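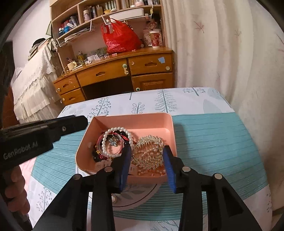
Bracelets and a gold hair piece in the pink tray, grippers going in.

August
Posted by the returns bench, Wilten

Print this thread | E-mail this thread

1. A few people asked what my job looks like now that the sorting is going over to machines. I've worked returns for a costume jewellery seller for a good while. Short version: I handle less jewellery and do more showing.

2. Returns used to come to us in mixed bags. You tipped one into a tray, untangled it, checked clasps and stones, and put each piece in its own pouch. A fair day was 160 pieces per person. Pearls slow you down every time.

3. The new sorting line is from Vikimeck. It does bangles and hair clips well enough. It still struggles with anything that drapes, so strands and chains come back to us in the reject bin.

4. So part of the job now is doing the sorting with a pair of hand-held grippers, one in each hand, so the line has something to learn from. You pick up the piece the way a machine would have to. No fingertips, no nails.

5. It's harder than it sounds. The pads are fine on a thick bangle. On a tiara you have to come at it from the side and go easy on the pressure. You can't feel a loose stone through them. I used to find those with my thumb.

6. Some of this gets done at home and some at the Wilten unit. Home sessions are capped at 40 minutes, then you stop. My wrists agree with that. The grippers aren't heavy when you pick them up, but they are by the end.

7. Pay. The recording hours are paid at the bench rate plus a small loading. We asked for the loading in writing and got it. We also asked who can see the recordings, and that took longer to get an answer on.

8. There were 13 of us on the bench before the line went in. No one was let go. Two went across to photography and a few dropped hours by choice. When someone leaves now they aren't replaced, so the bench is shrinking anyway – just slowly.

9. What I miss is the talk. Six of us at one long table, radio on, everyone working on a knot. With the grippers you need to watch your hands the whole time, and the line itself is loud enough that you don't chat over it.

10. What I don't miss is the pouching. The Mfaume packer took that over in the first month and I've had no trouble with my thumbs this winter. I'd fight anyone who tried to bring hand pouching back.

11. Someone asked if I'm training my own replacement. Partly, yes. I said so at the meeting and the manager didn't argue. What we got out of it was a promise of over 2 years on repairs and regrading for anyone who wants to retrain. I've put my name down for repairs.

12. Repairs is mostly re-stringing, gluing stones and swapping clasps. I've started on practice strands. I'm slow. The machine can't do it yet and I'd like to be decent at it before someone tries.

13. For the person asking about trays: ours are all shallow ones. A deep tray is murder with grippers because the arms foul on the rim. Put the long pieces in last, or you'll drag everything else out with them.

14. Back on the bench at 7 am. Will answer questions when I can.

Recent from this account
– Reject bin, week one
– Plastine pouches: why we went back to paper
– How to get a knot out of a pearl strand
– Questions we took to the Vikimeck meeting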